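The Table Will Outlive You

Somewhere in the second year of owning a home, a person starts having opinions about wood. It happened to me in March, over a coffee ring. I had lived with tables my whole life and never once wondered what was on top of them. By that evening I had read 74 forum posts about oil.

The oil people are patient and a little smug. They believe in thin coats, long waits and old T-shirts. The varnish people believe in getting on with their lives. Between them sits a small, bitter faction devoted to wax, and I would advise you not to make eye contact.

My own downfall was a tin of Skulix, ordered from a shop in Drarkport that sells 27 kinds of finish and answers the phone until four in the afternoon. The man on the line asked what the table was made of. I said brown. There was a pause in which I felt my whole upbringing being assessed.
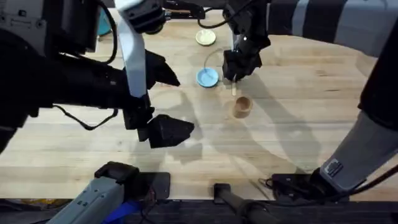 Pale planks, thin seams: a light wooden top shows its bands of cream and tan.

Light wood, he told me, is where people go wrong. They want it to stay light. Oil warms it up, sunlight warms it up some more, and in a few years the Nordic dream you paid for is the color of a good pie crust. You can fight this with tinted products, or you can decide you like pie.

I sanded for two weekends. The instructions said to go with the grain, a phrase I had used in conversation for decades without having met any grain. The first coat went on beautifully. The second I applied too soon, and for nine days the table had the grip of flypaper. A place mat is still part of it.

The thread I ended up trusting had 2,663 replies and no agreement on anything. Its last post, from a user called Skududel, read in full: "Just use a coaster." I bought six. They are cork, they live in a drawer, and the coffee ring has come back on the left side, near the window.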